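Robot Arms at the Multonwood Sorting Room: Questions From Staff

Updated in December. Collected by Sumaiya Bepari, shift coordinator. If your question is missing, please write it on the sheet at the time clock or tell me in person.

Why did Munshi decide to bring in the arms?

The sorting of small returned parts was the work with the most complaints of sore wrists and shoulders. Each person on this task was moving 600 parts in a shift, almost all with the same movement. Management also wanted to take more orders from Kudis, and we could not find enough people who wish to do this work in the evening. Both reasons are true and I prefer to write both.

Will somebody lose the job?

No position is closed because of the arms. This is written in the agreement with the staff representatives, and it is valid for 18 months. What comes after this time I do not know, and I will not promise it here. The representatives will start to discuss the next agreement 6 months before the present one ends.

Does my pay change if I move from sorting to tending the arms?

The base pay stays the same in the first 4 weeks, while you are in training. After the training you go up one grade. The evening supplement is paid as before. Persons who try the work and do not like it can return to their old task, and there is no note in their file.

What do I do during the day if the arm does the picking?

You prepare the bins, you check the parts that the arm refuses, and you decide what happens with them. You also do the first look at every delivery, because the arm cannot judge if a part is dirty or only dark in color. Many of us were surprised how much of the day is still hand work. Shiuli Wickramasinghe, who did sorting before and now tends two arms, told me she walks more than in the past and sits less, and in the first week her feet were more tired than her hands.

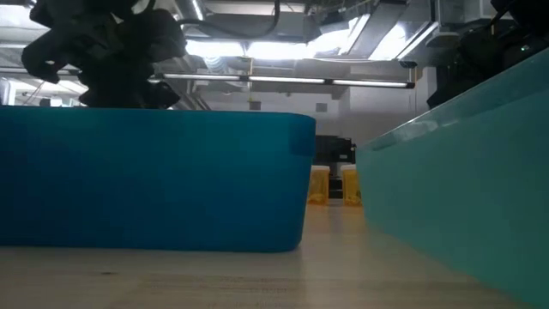
How must the bins stand on the table?

The position of the bins is now the most important thing you do at the start of the shift. In the old way everybody put the bins where it was comfortable, and this was fine. Now the arm goes to the place it was taught, and a bin that was pushed a little to the side gives a bad pick or a stop. Keep the blue bin and the light green one apart with a free gap between them, and do not fill this gap with gloves, cups or labels. Both bins stand flat on the table. Please do not exchange them with bins from packing, also if the size looks the same to you.

May I reach into a bin when the arm is above it?

No. Press the hold button first, wait until the light on the control box is steady, then reach in. This is valid also when the arm looks like it is standing still. It can be waiting for the next order.

Who do I call when it stops?

First read the message on the screen. If it says "check bin," you can correct the bin and press resume yourself. For all other messages call the technician from Stanik at the number on the control box. Do not restart more than one time without the technician. A stop is not counted against you or your team.

Is there a speed that we must follow?

The arm has its own speed and you do not have to keep up with it. If the bin of refused parts becomes full, put the arm on hold and work at your normal speed. Some colleagues felt pressure in the beginning because the arm does not take a break. Your breaks are the same as before, and the arm can wait.

Does the system record how I work?

It records picks, refused parts and stops. It does not record names. The shift leader knows who was at which table, of course, but the agreement says these numbers cannot be used for evaluation of a person.

I am not good with computers. Can I still apply?

Yes. The screen has few buttons and the training is done at the table, in small groups. The instructions are in simple English, and I can go through them with you slowly if this helps. Ask me before the evening shift. I am usually at the time clock at that hour.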